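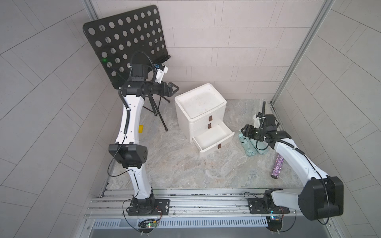 Offset rows on the back wall, larger grey tiles on the side walls.

Re: [mernisgate-upkeep] Movement joints at internal corners, small tiled rooms

On the Cruickshank thread, an earlier message said:

> We have regrouted the corners in the ground floor washroom twice now
> and both times a hairline opened within one heating season. The
> contractor used the same cement grout in the corner as in the field
> and says this is normal practice. The manual for the adhesive asks
> for a flexible joint. Which of them is right? Also, does the tile
> layout make any difference? The back wall is in offset rows and the
> side walls are a plain grid of larger tiles.

The manual is right. Two walls meeting at a corner move separately, and a cement grout has almost no stretch in it. It will crack along one edge or the other. The usual remedy is a neutral cure silicone in a matching colour, over a backer rod where the gap is deep enough to take one. Acrylic sealant is easier to tool but shrinks, and I would keep it for painted joints.

Layout makes no difference to the corner. It does affect how a crack travels once it has left the corner. In a grid it can run the full height of a joint line. With offset rows it has to step round each tile or break one, so you may find a split tile before you find a split joint.

Order of work that has held up in the Garnska block:

1. Rake out the old grout to the full depth of the tile. A multitool with a carbide blade is quicker than a hand rake, but stop short of the floor and finish by hand if there is tanking behind.

2. Vacuum, then wipe both faces with isopropyl alcohol. Silicone does not bond to grout dust.

3. Check the gap. We want 5 mm. Below 3 mm there is not enough sealant in the joint to stretch and it will tear.

4. Tape both sides, gun the bead from the bottom up, tool once, pull the tape at once. Going back over it after it has skinned always leaves a mark.

5. Keep the room out of use overnight.

Do the wall to floor joint in the same visit. It fails for the same reason and is usually hidden by whatever has been pushed up against it. Furniture needs to come out first, including the light plastic units, which tend to be left in place and cut round. If a unit stands flat on the floor, dirt collects under its bottom edge and is then dragged into the fresh bead when the unit is moved.
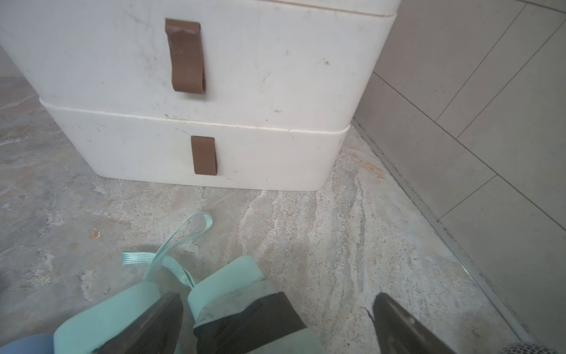 Materials and quantities

For the Garnska job we allowed one 300 ml cartridge for every 8 m of joint at 5 x 5 mm, wastage included. The block came to 203 m across all rooms and we ordered 28 cartridges, which left two over. Backer rod was 6 mm closed cell, bought as a 58 m coil and used only in the deeper corners.

Skukia grey was the nearest match to the grout there. It dries a shade darker than the card, so put a test strip behind a door and look at it the next morning.

Still open

Has anyone on the list used preformed corner profiles as a retrofit? The supplier quotes 23 per cent movement for the narrow section. I can't find what joint width that figure is based on, and without the width it is no use for comparing with silicone. Test reports welcome, on list please.

--
To leave mernisgate-upkeep, send a blank message with "unsubscribe" as the subject.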